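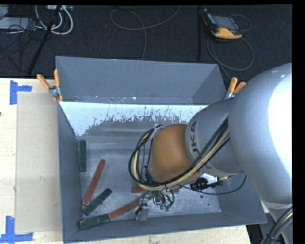

Aug 8, 2022

Got to the lab before eight. Retno was already there with the laptop open, going through last night's log. We have 2 weeks left before the course demo and the picking still isn't where it should be.

Spent the morning on blocks that end up along the wall of the bin. The planner wants to come straight down on them and the fingers don't have room on that side. Retno's idea was to tilt the wrist a few degrees toward the middle and approach from there. I changed the limits in the config and she reran the calibration. Best run before lunch was five good grasps in a row, then it closed on nothing and we stopped to look at the numbers.

The other problem is color. The green ones segment fine. The reddish-brown ones sometimes get merged when two of them cross, and then the grasp point lands in between. I labeled more images after lunch – dull work, but the new mask does look cleaner.

Govindasamy is the name on our sign-up sheet for the demo, so Retno gets to do the talking. I'm fine with that. The Jondura team goes right before us and their project is sorting too, with a suction cup. Pichon team has dropped the arm part and is only showing simulation.

Argued a bit over whether to call ours Trulley or Flulov. Left it at Trulley for now.

To do tomorrow: slow the approach speed, write up the calibration section, ask for up to six more hours on the arm. Home late, ate leftovers.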